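Forkwood Community Center
Packing Room Inspection — Tabletop, Packets and Baskets
Inspected by: Carol Dobson
Date: August 30, 2019
Form 564

1. Work surface
Table stable, no rocking: Pass
Wood free of splinters: Pass
Finish: Pass with comment
Comment: A small pale scuff was found in the wood. It is shallow and does not catch a cloth. Recheck in April.

2. Packets and wrappers
Packaging sealed: Pass
Printed information present: Pass
Comment: The silver and green package carries a barcode and the line "3M Co., Ltd". The plastic is wrinkled, but no tear was found by hand. Wrinkled packages are to be used first — they should not go back to the storeroom.

The wooden tabletop, common to all three views:

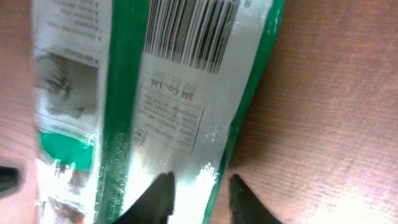
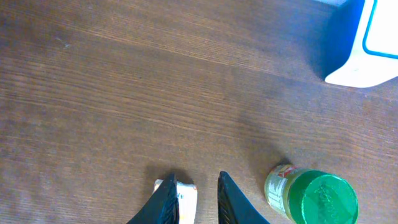
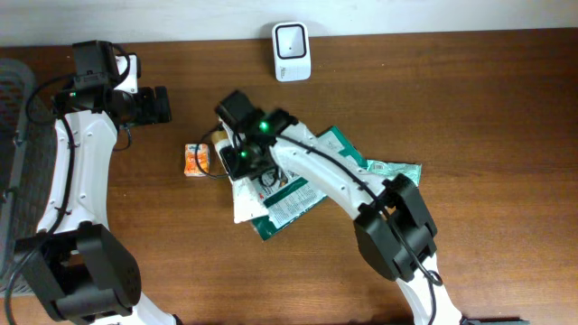
3. Baskets and wall side
Mesh basket free of broken strands: Pass
Basket kept at the side of the table: Pass
Wall behind table clean: Pass
Comment: Staff are reminded that baskets must not be stacked more than 4 high in the storeroom.

4. Cables and floor
Cables clear of the walkway: Pass
Floor dry and swept: Pass
Nearest exit unobstructed: Fail
Comment: Two Buvix cartons were standing in front of the exit. Hermenegildo Magaña moved them during the inspection. The item remains a fail until the next visit.

Copy to: Hamidreza Pakzad, Building Office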